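From: Poul Thoroddsen
To: Plambridge Household List
Subject: Re: Sponges again, and where to keep them

Valdemar Nørgaard wrote on Wednesday, 9:40 pm:

> I moved into the flat over the shop in August and I have been
> through more kitchen sponges since then than in the whole of last
> year. They start to smell after a few days. I keep them in a dish
> next to the tap, which the last tenant left behind. It is a nice
> dish but there is always a little water in the bottom.
>
> Questions for the list:
>
> Is it worth boiling them, or running them through the microwave,
> or do I just throw them out sooner?
>
> My sister swears by the wire caddies that hang on the inside of the
> sink with suction cups. Mine fell off twice. Is there a kind that
> stays up?
>
> Also, does anyone use different colors for different jobs? I have
> one sponge for everything and I am beginning to think I should not.
>
> Valdemar

Valdemar,

I will take these in a different order, starting with the dish.

Get rid of the dish. Or keep it and put soap in it. A sponge that sits flat in a closed-bottom dish has water against one whole side of it all day, and it will smell no matter what you do to it otherwise. I had one of those for years, a Purness one with a lid, if you can believe a lid. The lid made it worse.

What you want is air on as many sides as you can get. The wire caddy is fine for that if it stays up. The suction kind will hold on glass or on a very smooth steel sink. They do not hold on brushed steel, and they do not hold on the old enamel sinks, which I think is what you have up there if it is the same one that was in when the Quinlans rented it. I tried wiping the enamel down with rubbing alcohol first and got maybe a week longer out of it. After that I quit on suction cups and looked for something that stands on its own.

I ended up with a little stand, a wooden board at the bottom and a black metal frame coming up from the corners. It came from Firoveo, in the clearance bin. I believe it was meant for spice jars. The frame is open, so you can get a hand in from the side, and air moves through it. I stand the sponges up or lean them. I do not lay them flat if I can help it.

The board is the weak point. Wood and wet sponges are not a good match, and I would have bought one with a metal rack for a base if there had been one. I rubbed mine with mineral oil when I got it, two coats, and again whenever it starts to look dry. I squeeze the sponges out hard before they go in. At night I tip the whole thing up on its edge against the backsplash if the board feels damp. So far it has not warped. If you would sooner not bother with any of that, cut a piece of plastic shelf liner, the kind with bumps, and set it on the board.

Now the colors. Yes, we do that here. Yellow is for dishes and anything that food touches, orange is for counters, the stove top and the table. The orange ones are never supposed to go in the dishwater. It took a while for everybody to keep it straight, and it helped a lot once the yellow ones had a fixed place to go back to. The orange ones live under the sink in a plastic tub with holes in it and I am less particular about those.
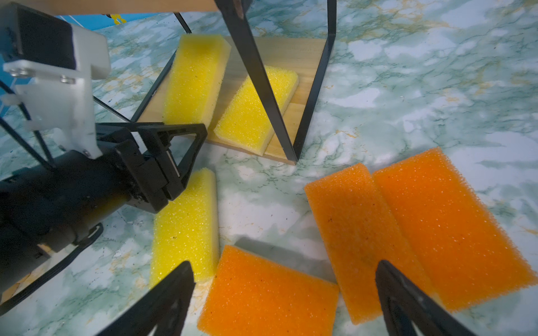
The stand with two of the yellow sponges on it, and orange ones out as well.

You could pick any two colors. I would stay away from buying the mixed packs with four or five colors in them, though. We tried that, and there was a blue and a pink left over with no job, and pretty soon the blue was being used on the dishes and the floor both. Two colors is enough for a kitchen. For the bathroom I use rags, and those get washed hot with the towels.

One thing I would add is to mark a sponge when it gets demoted. When a yellow one has done its time on dishes but still has some life in it, I snip one corner off with scissors and it goes in the bucket with the car things. A cut corner means it does not come back to the kitchen. Before I did that, I was forever finding an old one in the dishwater and not knowing where it had been.

On boiling and microwaving. I have done both. The microwave does take the smell off, but the sponge has to be soaking wet when it goes in and it has to have no metal in it at all. A dry one can catch fire. Some of the scrubbing pads have metal in them and it is not always easy to tell from looking. A sponge that comes out of there is also very hot, so leave it alone for a while before you pick it up. My neighbor did not, and dropped it down behind the stove, where it may still be.

Boiling works too, but then you have a pan to wash. The way I do it now is to put the sponges on the top rack of the dishwasher, wedged between two glasses so they don't fly around, and run it with the heated dry on. That is once or twice a week, whenever there is a full load going anyway. I know you don't have a dishwasher up there. In that case I would not go to a lot of trouble. Rinse well, squeeze well, stand them up, and replace them on a schedule.

None of these will make an old sponge new, by the way. The smell goes off for a couple of days and then it is back. When it comes back the same day, that sponge is finished.

The schedule we keep is nothing special. A dish sponge gets 10 days and an orange one gets longer, until it looks bad or starts to crumble. I keep the new ones in their wrapper in the drawer with the dish towels. When I open the last wrapper it goes on the shopping list. I used to buy the giant bag from the restaurant supply place out past the bridge, and the price per sponge was very good, but they took up half a shelf and some of them had gone hard by the time I got to them. A smaller pack costs a bit more and I don't have to find a place for it.

About the kind of sponge. The thick cellulose ones hold a lot of water, which is good for wiping a counter and bad for drying out. The thinner ones dry faster. If the smell is your main complaint, go thinner. If you buy the ones that come pressed flat and swell up in water, get them wet for the first time before you decide what size you have. I cut a stack of those in half once and was sorry about it.

Somebody on this list, back when we had the long thread on counter tops -- it must have run to nearly 2,000 lines by the end -- said that you should never leave a wet sponge sitting on marble or a marble-look top. I would second that whatever your counter is made of. On real stone the dish soap can dull the finish, and on the printed kind the water can get in at a seam. Put something under it, even a saucer, if you have to set it down while you work.

You also asked about brushes, or maybe that was in the other message. I have a brush for pots and I like it. It hangs on a hook and dries quickly. It does not do much for glasses, and it throws water on your shirt. I would not give up sponges for it, but having the brush for the greasy pans means the sponges last longer, because they never have to deal with bacon fat.

If you want to try a stand before you buy one, an old wire letter tray or a toast rack works about the same. A toast rack in particular is very good for this -- each sponge gets its own slot and they can't touch each other. The thrift store across from the post office had 3 of them the last time I was in. Set it on a folded dish cloth to catch the drips and change the cloth every day.

I have a spare roll of the shelf liner and you are welcome to a piece of it. I can leave it downstairs at the shop. Let me know how wide your stand is when you get one and I will cut it to fit.

Does anyone else have enamel and a caddy that has stayed up through a winter? I would like to know the make.

Poul

--
Poul Thoroddsen
Plambridge Household List
To leave the list, send a message with "unsubscribe" in the subject line.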